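# Gripper Comparison Program: Frequently Asked Questions

*Himemthorpe Centre for Applied Handling. Last revised October 24, 2022.*

## General

**What does the program compare?**

The Centre evaluates end effectors and their cameras on everyday manipulation tasks. The current round covers two parallel-jaw grippers, the Bustetti and the Fairweather, each in a hand-held version and an arm-mounted version. All arm-mounted trials use the Vollance controller.

**Who may submit a gripper for evaluation?**

Manufacturers, universities, colleges and registered research organizations may apply. Units must be supplied with a mounting drawing, a current wiring diagram and one spare set of fingertips. Prototypes are accepted if they have passed the Centre's electrical inspection.

**Is there a fee?**

A bench fee of $700 applies to each gripper entered. Universities and colleges are exempt. The fee covers fixtures, task objects and the written report, but not shipping or customs charges.

**When does the next round open?**

Applications for the next round open in April. Late applications are held over to the following round.

## Trials and Scoring

**How many trials does each gripper complete?**

Each gripper completes 100 scored trials per task. Practice attempts are recorded but are not scored. A trial interrupted by a controller fault is repeated once; a second fault is scored as a failure and noted in the report.

**What is the maximum object size?**

Objects must fit within the rated opening of the narrowest gripper in the round. For the current round, this limit is 66 mm across the gripping faces. Longer objects are permitted provided that they can be grasped across a narrower dimension.

**Are the hand-held and arm-mounted results combined?**

No. Hand-held trials depend on the judgement of the operator and are reported in a separate table. Applicants should not compare cycle times between the two tables. Differences in grasp failures may be compared where the same fingertips were fitted.

**May an applicant supply its own camera?**

Yes, provided that the camera does not extend beyond the gripper's fingertips and does not exceed the payload allowance of 148 g. The standard camera will also be tested on the same gripper so that the effect of the substitution can be reported.

## Clear and Reflective Objects

**Why are transparent containers treated as a separate category?**

Clear plastic presents difficulties that opaque objects do not. A curved wall returns bright highlights and distorted reflections of its surroundings, and whatever is inside may be more prominent to the camera than the container itself. Grasp planners tuned on opaque objects often select a point on the contents and close on the wall too early or too late. 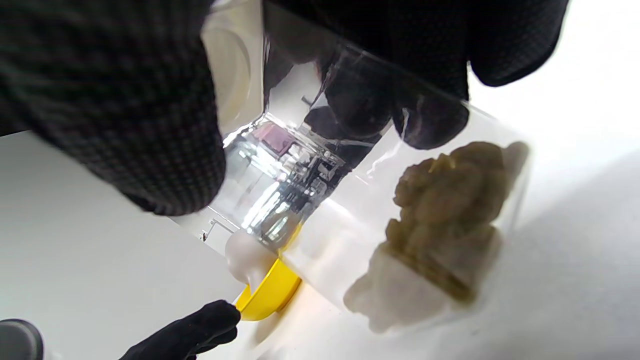 For this reason the category is scored on two measures: whether the grasp was placed on the container wall, and whether the container was held without visible deformation. Lighting is kept constant for all entrants, and exposure settings may not be changed once scoring has begun.

**May operators wear gloves?**

Gloves are permitted in hand-held trials. Dark, matte fabric is preferred. Glossy or brightly coloured gloves are not accepted in the clear-object category.

## Results

**When will an applicant receive its report?**

Draft reports are issued to the applicant for factual correction before publication. Corrections must be submitted in writing and must cite the trial number concerned. The Centre does not alter scores at the request of an applicant, but it will review the recording of any disputed trial.

**Can trial recordings be obtained?**

Applicants may request recordings of their own trials. Recordings of other entrants' equipment are released only with that entrant's written consent.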